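3.2 Collecting the demonstrations

All demonstrations were given by remote control. The operator, seated beside the table, drove the arm with a hand controller and watched the feed from the wrist camera on a second screen. The task used a set of steel gears and a white ring plate on a dark mat. Near the plate, most operators slowed down and worked from the wrist view alone, with the held gear between the two fingers.
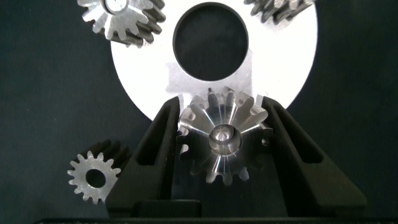
3.3 Filtering

We recorded 1,482 demonstrations with 5 operators. Runs in which a gear was dropped or the link to the controller was lost were removed, leaving 1,359 for training. Gear positions were changed by hand between runs. We did not trim pauses, as an earlier test on the Toom data set showed that policies trained on trimmed runs moved too fast near contact.
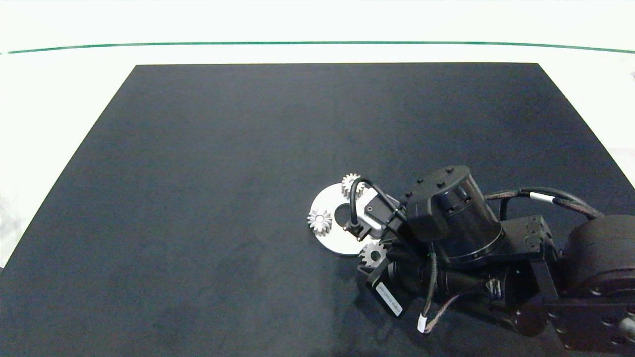 Figure 4. Head camera view of the work area, with the arm over the ring plate and three gears on and around it.

Both camera streams were stored with the joint angles and the controller input.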